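The Picture Over the Couch

Animal paintings once hung in half the living rooms in Clembridge. The people who grew up under them are now deciding what to do with them.

Before a house sale in Clembridge opens its doors, the pictures come off the walls and get stacked in the hallway with the faces turned in. Buyers go past them to the kitchen first, then the garage. The pictures are usually the last things left at the end of the day, along with the encyclopedias and the exercise bike.

A lot of them are animals. Elk by a lake, ducks coming in over reeds, a wolf in snow, big cats in deep jungle green. They were sold through furniture stores and mail-order catalogs, and for a long stretch they were what people bought when they had a new couch and a bare wall above it. 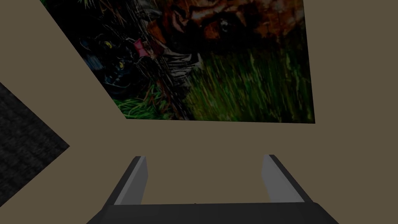
By Marina Nikolaidis
9/2/24

My parents bought theirs at Saser, the furniture store on the Kulport road. It was a tiger lying on a rock. My mother wanted a landscape with a barn and my father wanted the tiger, and the salesman said the tiger came with the frame included. It hung over the couch until they moved, and then over a smaller couch.

Saser closed years ago and the building is a tire shop now. The store had a wall at the back, past the recliners, where the pictures were hung edge to edge up to the ceiling. You picked one out and a stock boy got it down with a pole. If you bought a full living room set you could have any picture on the bottom row for $25. The top row cost more, and the top row was where the animals were.

I learned that from a price book that turned up in a box of store papers at the county library. Whoever kept it wrote in pencil and did not waste words. One line reads "lg cat, gold fr., 2 left." Another reads "no more clowns." The last full season in the book shows 306 pictures sold, in a town that could not have had many more empty walls than that.

Most came from a company called Majali, which had its presses in Kulport, 76 miles down the river. Majali bought paintings outright from the people who made them, photographed them, and printed them on a heavy board with a raised surface. The surface was pressed in with a metal plate, and it gave the look of brush marks. The marks had no connection to what the painter had done. The same pattern of strokes went over a sailboat, a vase of roses and a leopard.

That is one way to tell a Majali print if you have one. Tilt it toward a window and look at the raised lines. If they run straight through the edge of an animal and out into the sky without changing direction, they came from a plate. A painter working on fur will usually follow the fur.

The other way is to look at the back. Majali boards have a brown paper cover with a stamped number in the lower corner. Some dealers will say the number shows how few were made. It is a catalog number and says nothing about that. Boards with the paper torn away are worth less to the small number of people who care, and about the same to everyone else.

The painters are harder to trace. Many signed with a last name only, or with a name Majali gave them. The company liked names that sounded European and easy to say. One painter could work under several of them, using one for harbors and another for horses. The sale was final, so a painter whose stag ended up in every dentist's office in the state got the same check as one whose stag never left the warehouse.

Animals sold for reasons that the company seems to have understood well. A letter to store owners, kept in the same box as the price book, advises them to hang the cats and wolves where men would pass them on the way to the register. It says that a married couple will argue over a flower picture and settle on an animal. It also warns against any picture in which one animal is eating another, "as these come back."

The letter has a paragraph on eyes. An animal looking out of the picture sold faster in the store, but was returned more often. People took it home and found that they did not like being looked at during supper. Majali's answer was to have its painters turn the heads slightly to one side. After reading that, I went back through every print I could find at three sales in June. Nearly all the animals were looking past my shoulder.

What happened next happened to a lot of things in the house. Couches got longer and backs got lower. People started hanging family photographs, and then big mirrors, and then the television took the wall. The animals moved to the den, then to the basement, then to the cabin if there was one. Motels kept theirs longest, mainly because they were screwed down.

Today a framed board in fair shape sells for less than a new frame of the same size. Plenty of buyers are after the frame alone. They pop out the print in the parking lot and leave it leaning on the trash can.

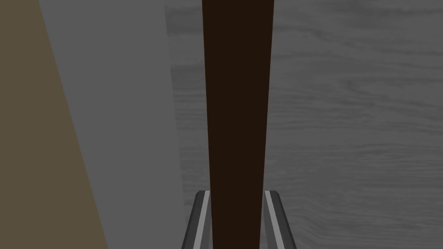
Evdokia Sfakianakis thinks that is a mistake, and said so at some length when I called. The frames were the cheap part, in her view: soft pine, stapled at the corners, with gold paint that comes off on a damp cloth. The board has held up better than anybody had a right to expect. She has three hanging in her front room, all bought for less than a sandwich, and she would not trade them for photographs of beaches. She also thinks I am too hard on the stamped brush marks. People knew they were buying a print, she said, and they liked how it caught the lamp in the evening. She asked me what else I thought they should have bought on those wages.

I did not have a good answer. My father was 66 when he and my mother moved to the smaller house, and he carried the tiger out to the car himself and laid it across the back seat so that it would not be put on the truck. He was not a man who talked about art. I never heard him say anything about that picture apart from telling us to quit throwing things near it.

If you are the one clearing the house, some practical advice. Keep a board out of the attic, where the heat will bow it. Dust it with a dry, soft brush and leave the water alone. A bowed board can sometimes be flattened by laying it face up on a clean floor for a few weeks with the frame off, but do not stack books on the raised surface, which will crush. Fading cannot be fixed. The reds go first, and a print that has lost its reds will look blue and tired no matter how it is lit.

If you want to sell, ask at house sales before you try an auction. The auction house in Kulport takes framed prints only in mixed lots, and the lot has to include something else they want.

The county library will let you look at the Saser box if you ask at the front desk a day ahead. The price book is in pencil and smudges easily, so they will ask you to wash your hands. My parents' tiger is in there, on the top row, marked sold.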